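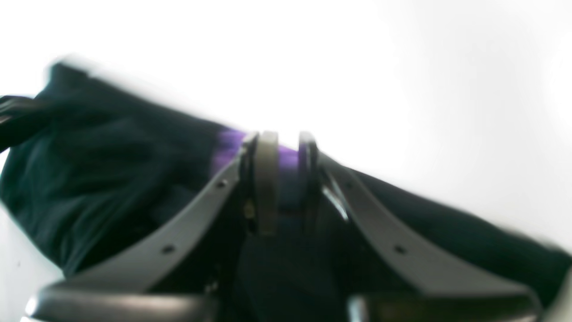
Mittwoch, kurz vor neun Uhr abends

Eigentlich wollte ich nur zwei Zeilen schreiben und dann ins Bett, aber der Tag war so voll, dass ich doch lieber erzähle. Um halb acht saß ich schon in der Bahn nach Drelholm, nüchtern natürlich, wegen der Blutabnahme, und mit einem Hunger, dass mir das Käsebrötchen der Nachbarin fast die Tränen in die Augen trieb.

Frau Bilgin hat mich wieder so lieb empfangen. Sie hat gleich gefragt, wie es mit dem Schlafen geht (besser, Gott sei Dank!), und hat beim ersten Versuch die Vene getroffen, was beim letzten Mal ja ein rechtes Theater war. Blutdruck gut, Gewicht lassen wir mal beiseite.

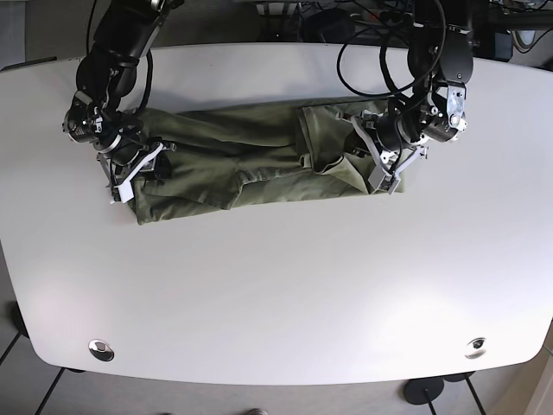
Danach das Gespräch mit Dr. Lapointe. Sie suchen für die Migränestudie insgesamt 200 Leute, und ich bin die Nummer 42, das hat mich irgendwie gefreut. Ob ich das Mittel bekomme oder das Placebo, weiß sie selbst nicht, und ich soll auch nicht herumraten. Tue ich aber trotzdem, jeden Abend beim Tablettenschlucken! Im September waren es nur noch vier Anfälltage, im Sommer davor manchmal 10. 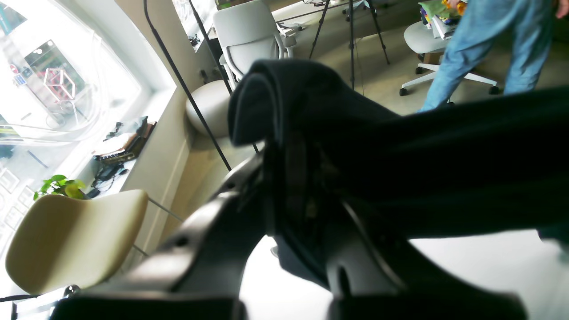

Im Wartezimmer saß Eylül, die ich vom ersten Termin kenne, und wir haben so lange über unsere Kopfwehtagebücher geschwatzt, dass man sie zweimal aufrufen musste. Sie trägt alles gleich am Telefon ein, ich bleibe bei meinem Heft und übertrage es am Sonntag, auch wenn das Zentrum das nicht so gern sieht. Nächstes Mal gehen wir hinterher zusammen frühstücken.

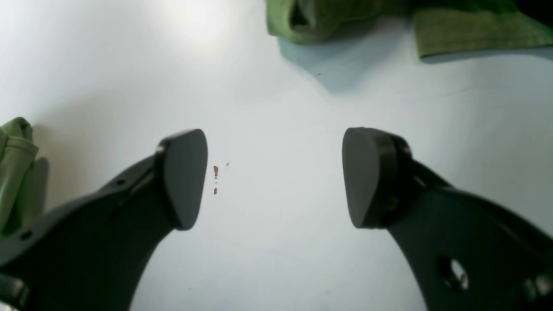
Zwei Greiffinger über weißer Fläche

Jetzt noch die Tablette, das Heft und ein Glas Wasser ans Bett. Den Fragebogen mache ich morgen nach dem Kaffee fertig, der ist mir heute zu lang.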